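December
By Darius Stoica

The first thing I do when I get home to my apartment in Siltodthorpe is throw something on the sofa. A jacket, usually, then whatever I wore to the gym, then the clean load I carried up from the basement and meant to fold before dinner. By the end of the week the sofa has disappeared and I'm eating noodles on the floor with my back against it, perfectly happy, wondering where my other sock went.

So when my editor asked for 300 words on folding laundry, I said yes and then kept going, as you can see. I have become a person with opinions about shorts!

It started with my neighbor Allik, who played handball for years and still washes half the team's gear. He folds on the couch. No table, no bed, no folding board, just a cleared seat cushion and a radio. I'd always been told you need a hard, flat surface, and for dress shirts I'd still agree. But for sports clothes and T-shirts a padded seat is wonderful. The woven fabric grips a little, so slippery shorts stay where you put them, and you can sit down between piles (or lie down, I've done both).
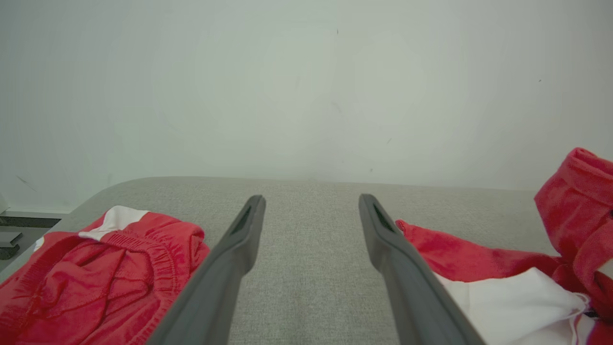
Red is the color that got me into trouble, by the way. I once turned 31 white undershirts a sad, uneven pink, and I wore them all winter out of stubbornness. Now anything red gets washed cold with other red things, and if a piece has white panels I take it out of the machine the minute the cycle ends. Leaving it in a damp heap is asking for it.

Elastic waistbands were the part I dreaded. They bunch, they curl, they refuse to lie down next to anything. Allik's method is so simple I laughed out loud. Hold the waistband at both sides, give it one good tug, and lay the shorts face down. Fold one leg over the other, tuck in the point that sticks out at the seat, then bring the hem up to the waist. Done! Sweatpants go the same way with one extra fold. The gathered part ends up on top, where it can puff out all it likes.

My other discovery is sorting before folding. I used to grab whatever was nearest and end up with a shirt on shorts on a towel, and then the whole tower slid into the gap behind the cushions. Ghiță, who runs the laundromat on Benier Street and charges me for 2,000 grams even when I'm sure it's less, makes two heaps first, tops and bottoms, and won't fold a thing until the heaps are finished. I timed myself doing it her way. A full load took 66 songs' worth of patience the first time, or so it felt, and barely one side of a record by the third.

I love it now, I really do. There's a moment when the last heap goes down and you get the seat of the sofa back, and it's still warm from the clothes. I put the piles on the arm, make tea, and sit there for a while before carrying anything to the bedroom. Sometimes the piles stay on the arm until morning.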